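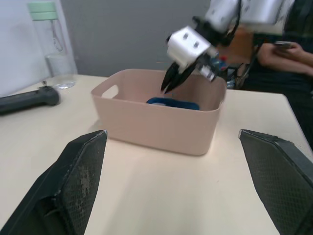
The Drisix open bin is sold as a drawer and shelf organizer, and I bought four of them in November to replace a set of fabric cubes that had lost their shape. It is a plain rectangular tray in a pinkish beige the seller calls "sand". The corners are rounded and there is a slot cut through the short end for a handle. With a piece of dark blue fabric lying on the floor of the bin, only the upper edge shows over the rim, and that gives a fair idea of the depth. It is a bin for small textiles: socks, dishcloths, napkins. Sweaters need something else.

## Capacity

My test load was adult crew socks, mixed thickness. Folded in half and filed upright, 16 pairs fit in one bin with enough slack to pull a pair without dragging its neighbors out. Rolled into balls, the same bin takes fewer and the top layer sits above the rim, so the drawer catches on it. Ankle socks slump when filed and are better laid flat in two stacks.

## Handling

The handle slot takes three fingers. The edge is molded smooth, with no flash that I could feel. Lifting by one end works when the bin is lightly loaded. With a full load the wall flexes at the slot, and I use a second hand under the far end.

On a bare tabletop the bin slides easily. There are no feet or pads on mine. That suits a drawer and is a nuisance on a desk, where I do most of the sorting.
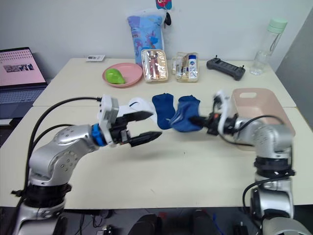

For sorting I match pairs on the table first and fill the bin afterward. White athletic socks are the slow part, as cuff stripes differ by a thread or two between batches. Navy and royal blue look alike under a warm bulb, so I do those in daylight. Once the pairs are folded, filing a full bin takes three minutes.

## Cleaning

Lint collects in the rounded corners and wipes out with a damp cloth. Dark sock fibers show against the beige more than they would against gray. I have not put one in the dishwasher – the label gives a limit of 40 degrees Celsius and my machine runs hotter than that.

## Compared with the Flisia tray

The Flisia has fixed dividers and a deeper wall. It holds its sections better when half empty, but the dividers are spaced for ankle socks and thicker pairs have to be forced in. It also has no handle. I kept one for belts.

## Rating

4 out of 5. One point off for the flex at the slot.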